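Home Stories At Home Archive Contact

Making a bed that stays made

By Blagoje Angelovski
June
16 comments 31 shares

Ivana Painemal ran the linen room at the Girkley guesthouse until it closed, and she still folds everything the way she did there. She now lives two streets over, in a small house with one spare bedroom, and teaches bed making and linen care to people who rent out rooms.

We talked in that bedroom in the late morning, with the window open. I asked what she notices first when she walks into somebody else's rental.

"The comforter," she said. "People pull it straight from the top and leave the bottom half bunched. Then they put pillows on it and hope."

She learned the work from her aunt, Mrs. Đorđević, who cleaned rooms at Rokton for most of her life. The aunt used no tools and had few rules. Sheets were folded warm. Nothing was put away the same day it was washed -- it sat out overnight first. Painemal kept the second rule and dropped the first.

"Warm folding gives you a sharp crease, and a guest can feel a crease," she said. "I let things cool off flat on the bed. You need a big surface, and a bed is the biggest one in the house."

She likes light, printed covers for a spare room. Plain white looks good for a month, she said, and after that every mark shows. Flowers are more forgiving, and she doesn't mind that they are out of fashion.

Brown cloth is another matter. She told me it picks up lint from almost anything, so she shakes it outdoors before bringing it near the bed. Then she spreads it out loosely and works from the corners.

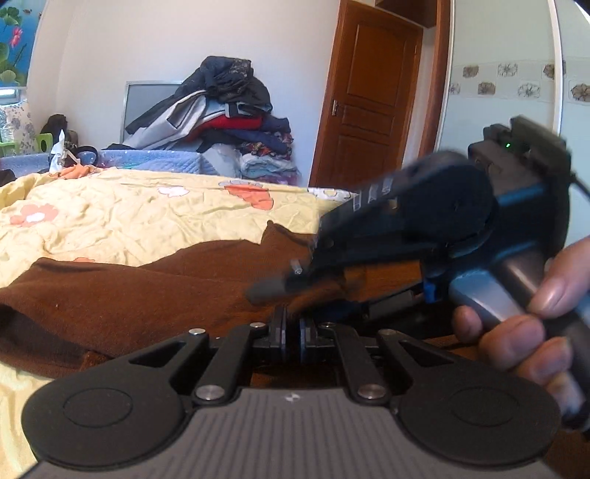

Folding without a table

"Find two corners first," she said. "Don't smooth the middle. If you smooth the middle you chase the wrinkle all over the bed."

Her order is corners, long edge, then halves. A throw gets 3 folds and a full sheet gets 4. She writes the numbers on a card for her students, who tend to keep folding until the thing is a brick.

I asked about fitted sheets. She laughed and said she rolls hers.

The classes began after a landlord in Busosby asked her to train his cleaner. That was over 16 students ago. Most come for a single morning, and a few come back with their own laundry.

"That's fine with me," she said. "They carry it up the stairs themselves."

Share Print Next story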